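# About Vogler

Vogler is a small bag and luggage repair school with a shop attached, or a shop with a school attached, depending on which door you come in by. Dirk Thiele started it after a good many years of mending suitcases for other people's stores, and he still takes the Wednesday evening class himself, with the radio on and a tin of zipper pulls open on the bench.

In those days the place was called Nilton, after the street, and there were 2 sewing machines and a kettle. Alois Stöckli came along as a student who wanted to fix one duffel bag (it had been his uncle's, and the handle had gone) and stayed on to teach hand stitching. He now runs the whole beginner program, and we'd be lost without him!

What do we teach? Mostly patience, and after that, straps. The beginner course runs for 23 evenings and starts with seams, because nearly every bag that comes to our counter has given up at a seam. From there you move on to buckles, linings, piping, and finally zippers, which people dread and then end up enjoying more than anything else. You bring your own bag if you have one that needs help, and if you don't, we have a closet full of them and you're welcome to dig around.

Last year our students and staff put 1,692 bags back into use between them. Dirk keeps the tally in a green ledger, in pencil, and gets a little cross if you forget to write yours down. The oldest student we've had so far was 68 when she signed up, and she has since talked her whole bridge club into coming.

The shop side is open to everybody. Drop off a backpack, a purse, a gym bag or a violin case, and we'll tell you what it needs and what it will cost before we pick up a needle. We keep two house threads, Avari for heavy canvas and Rullis for finer work, and we're glad to sell you a spool of either one if you'd like to try a repair at your own kitchen table first.
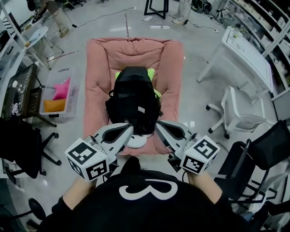
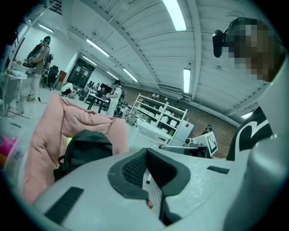 *Nilton Street, February*

Spring classes are filling up now, so please stop in or call if you'd like a place. Evening students can use the side door after six, and the coffee is on until we lock up.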